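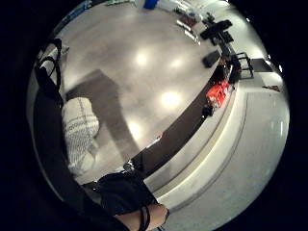 La compañía Normont anunciaba su última pieza, Jarkora, como «una experiencia inmersiva para un solo espectador y toda una ciudad», y con esa frase ya me tenían medio perdido. Llevo unos cuantos años yendo a teatro de este tipo y he aprendido a desconfiar de los adjetivos del programa de mano. Inmersivo suele querer decir que no hay sillas. Participativo, que te van a tocar el hombro. Fui de todos modos, una tarde de mayo, con la curiosidad de quien ha pagado la entrada de su bolsillo y no le debe nada a nadie. Mi idea de un buen espacio escénico es bastante pobre: un suelo gris claro que brille un poco, una mano con guante negro que asoma, y a partir de ahí que alguien me convenza. Jarkora tiene de todo menos esa confianza.

El recorrido empieza en Skodano, una antigua nave de hilaturas que el ayuntamiento cedió a las compañías locales, y termina en la azotea. Entre medias hay siete salas. En la primera te dan unos auriculares y una voz te pide que recuerdes una casa en la que fuiste feliz. La voz es agradable, el texto no tanto. Dice cosas como «escucha lo que las paredes saben de ti», y las paredes, que yo sepa, no me conocían.

Las salas dos y tres son casi iguales: penumbra, humo, un intérprete que se mueve muy despacio y otro que te mira fijamente. Me pregunto en qué momento decidimos que mirar fijamente al público era un recurso dramático. En la cuarta me hicieron escribir un secreto en un papel. Escribí la lista de la compra. Lo metieron en una urna con mucha solemnidad.

Y entonces llegó la quinta sala y tuve que guardarme el sarcasmo un rato. Oleksandra Kushnir baila sola durante doce minutos, sin auriculares, sin humo, sin voz que te explique lo que sientes. Sube y baja los brazos como si estuviera midiendo una tela, se cae, se vuelve a levantar, repite. Se oye la respiración y el roce de los pies y ya está. No sabría decir de qué trata y tampoco me hizo falta. Me habría quedado otro pase entero, pero una chica con linterna me indicó la puerta – muy amable, eso sí – y otra vez los auriculares.

Sobre la dirección de Jabłońska he leído maravillas. Que si reinventa la mirada, que si rompe la cuarta pared. Esa pared lleva tanto tiempo rota que ya debe de haber más cascotes que teatro. A mí me parece una directora con buen ojo para elegir intérpretes y muy poca paciencia para dejarlos trabajar: cada vez que pasa algo interesante, suena un zumbido grave y te cambian de habitación.

La azotea, para terminar, es bonita. Se ven las vías del tren y los depósitos de agua. La voz te invita a «perdonar a la ciudad». Yo no estaba enfadado con la ciudad, estaba un poco enfadado con la voz.

A la salida había gente emocionada, alguno con los ojos rojos, y no voy a decir que fingieran. También había humo en cuatro salas de siete. Creo que hay una obra muy buena dentro de Jarkora y que ocupa exactamente una habitación. Si la compañía se anima algún día a programar solo el solo de Kushnir, vuelvo y llevo a mi hermana, que odia la danza.

Las entradas se sacan por la web de Skodano y conviene llevar zapato plano, por la escalera de hierro que sube a la azotea.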